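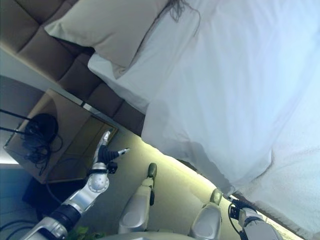
Talks > Spring program > Speaker notes

Who Makes the Bed? Notes for the evening talk
Parvaneh Rashti, April 2022

Start slowly. Say thank you to Donal Keane for the invitation and for the loan of the clicker, and wait for the people at the back to find chairs.

Open with my mother-in-law, Ladan Karimi, who cleaned rooms at the old Cavden guesthouse and could do a double bed faster than I can find my glasses. I asked her in February what she thought of a machine doing it. She wanted to know who was going to iron the pillowcases. (Pause here, they usually laugh, and if they don't, carry on anyway.)

The question for tonight, then: can machines do our chores yet? My short answer is some of them, some of the time, and I would like to spend the next 60 minutes on the long answer, because the long answer is where all the good stuff lives.

Part one: the easy wins. Ask for a show of hands, who has a robot vacuum? Who has rescued one from under a sofa? A floor is flat and it stays put, and missing a crumb is no great tragedy. The dishwasher is a robot too if you squint, and we never give it any credit. Same on the shop floor — Behrouz ran a packing line at Druldale for years, and he will tell you the machines there were wonderful so long as every carton arrived facing the same way. Tell the story of the upside-down carton. Keep it short this time!

Part two: the bed. This is the heart of the talk, so don't rush it even if we are running behind. A bed looks like the simplest thing in the house. It's a big rectangle and it doesn't go anywhere. But cloth has no fixed shape, and every time you pull one corner, the rest of it goes off and does something of its own.

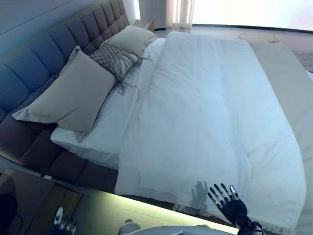

Think about what your hands do when you straighten a duvet. You pinch the edge, and you can feel whether you've got one layer or two. You give it a tug and a bit of a flap, you let the air help, and then you walk around to the other side because you can't reach. A machine has to be taught the pinch, the tug and the walk, and it has to judge by looking whether a wrinkle matters. I don't always agree with my own husband about whether a wrinkle matters.

Then there are the extras. Cushions with fringe, which I love and which must be a misery for fingers that can't feel a thread. A runner across the bed that has to lie straight. White on white, where the sheet stops and the duvet starts and even I have to look twice.

Mention Vilhjálmur Toft's little tally here. He went through 65 bed-making attempts by the machine in his workshop, and it finished up to 60 of them if you were generous about the corners. He is a generous man. Ladan would have sent a good many back.

Part three: so what do we want? I'd be delighted to hand over the heavy part, the lifting and stretching that wore out Ladan's shoulders. I would keep the cushions for myself. Somebody always asks about jobs, so say plainly that I worry about that too, and that the people who know the work should be in the room when these things get designed.

Questions. If it goes quiet, ask which chore they'd give away first. Remind everyone that the tea is in the side room and the cups go back on the trolley.

Related talks
Folding Laundry, the Last Frontier
What the Deltik Line Taught Us About Boxes
An Evening at the Jafarzadeh Bakery
Kitchens, Knives and Careful Machines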